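Reading time: 2 minutes

Mattress turning

Mattress turning is the household practice of rotating or flipping a mattress at set intervals, supposedly to even out wear. It is widely recommended and thinly supported. Most printed advice repeats older printed advice, and the intervals given differ so much that they can hardly rest on the same evidence.

The custom was common with horsehair and wool fillings, which do form lumps. Whether it carries over to modern foam is doubtful. Many later mattresses are made with one sleeping side, so flipping them is pointless, though turning head to foot is still urged.
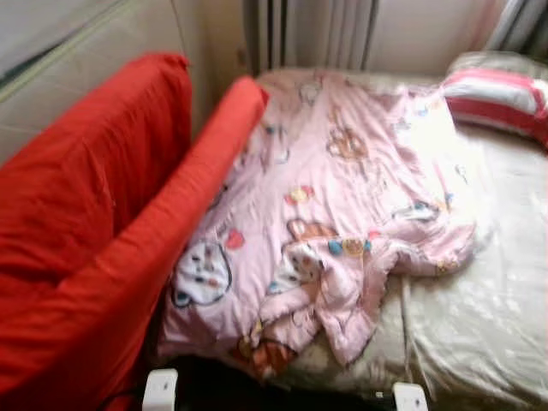
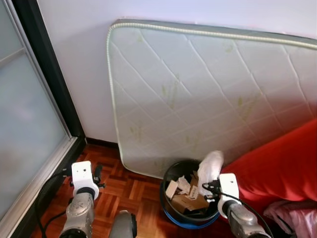 The most quoted study is the Colesstead survey, run by Giorgia Lombardi, which sent forms to 3,013 households and got 1,779 back. It found that regular turners were happier with their beds - but the answers were self-reported, and people who look after a bed may simply think better of it. The survey also left out stains, a common reason for wanting the other side up. Yellowish-green marks on white quilting, like those on the mattress leaning against the wall, are a matter of looks and hygiene, and say little about the state of the filling.

The bedding maker Stoluvix advised turning every June, later changing this to every nine weeks. No reason was published for either figure. Gittins, writing in Irnemville, called both "guesses with a calendar attached".

We use cookies to improve your visit. Accept / Manage settings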